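Voswood Gallery: The Breakfast Table, Considered

I was asked to put together a gallery on the Voswood rental kitchens, and specifically on the tableware, after the spring refit. The brochure calls it "a curated morning setting." I have eaten cereal in enough furnished apartments to be wary of the word curated, so I went through the inventory for unit 32 with a pencil and asked for the receipts as well.

The whole refit came to 4000, of which 2861 went on things you can eat off, drink from or stir with. That is a lot of money for a kitchen with one decent knife. Müzeyyen Toprak, who picked the tableware, told me the idea was that guests should feel somebody had thought about the table. Fair enough. Somebody plainly did. I am less sure they thought about the drawer the spoons have to go back into, and I tried that drawer several times before lunch.

A few things I wanted answered before I would say anything nice:

Does clear glass stay clear? The brochure says so. The brochure has never met the Surovmont water supply. My own glass bowls at home went cloudy within a year, and I dry mine by hand.

Is a colored handle an improvement? A plain steel spoon is one piece and has nothing to come apart. Put a fat handle on it and you have a join, and a join is where old oatmeal goes to live. Clenura, who supplied the set, rate theirs for 500 washes. I asked what happens at wash 501 and got a second copy of the leaflet.

Why white tables? They look good the day they arrive. After that they are a record of every coffee anyone has put down.
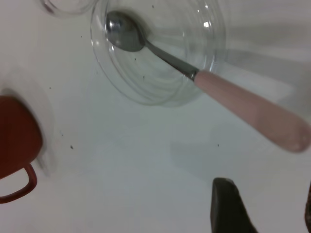

SUROVMONT, August. Glass bowl, pink-handled spoon, brick-red mug. The bowl is shallower than I would like for anything with milk in it, and the handle sticks out well past the rim, right where a sleeve will catch it. I will give them the mug: a good rusty color, and a squared loop instead of the usual dainty ear. Whether three fingers fit through it depends on whose fingers.

Unit 32 can be viewed mornings until eleven. Ask at the Hung Street desk for the key, and bring your own bread knife.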